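# Comparison of two finger shapes for hand-held grippers

Project report, Wálter Escobar

## 1. Purpose

In our group we collect demonstrations with hand-held grippers, one in each hand, and later the arm has to repeat the same motion. My part of the project was to decide which fingers we should print for the whole set. I compared the straight finger, which we call Keltik, with the curved one, called Purnis. Both fit on the same gripper body, so the change takes 2 screws.

## 2. Method

Each finger pair was used for 100 grasps, divided between small round objects, flat objects and cables. The operator picked up the object, lifted it and put it back on the table. I counted a grasp as good only if the object did not turn between the fingers. Every 30 grasps we made a pause, because the hands get tired and the results become worse.

The pose of each gripper is calculated from the cube marker on top of it. For this reason I also wrote down every moment when the marker was lost by the overhead camera or by the camera on the head.

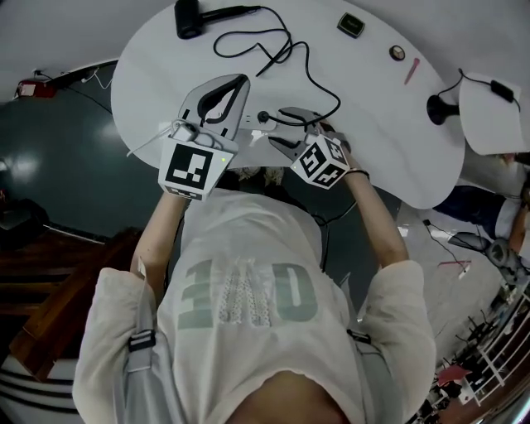 With round objects the curved finger was clearly easier to use. It closes around the side, and the operator does not need to aim so exactly. With Purnis we had 90 good grasps in total. Keltik was weaker on round things, but for thin cables lying flat I still prefer it – the straight tip goes under the cable without pushing it away.

## 3. Problems

The marker was lost mostly when the operator leaned forward and the head camera came too close to the table. Turning the wrist outward also caused it. In the first week I believed this was a software error and I spent two afternoons on the controller settings, which were correct.

The trigger of the left gripper became stiff in July. We cleaned it and repeated that series from the beginning.

## 4. Next steps

I propose to print the curved fingers for all grippers and to keep one straight pair for cable tasks. The softer lining from Lemaire is not tested yet.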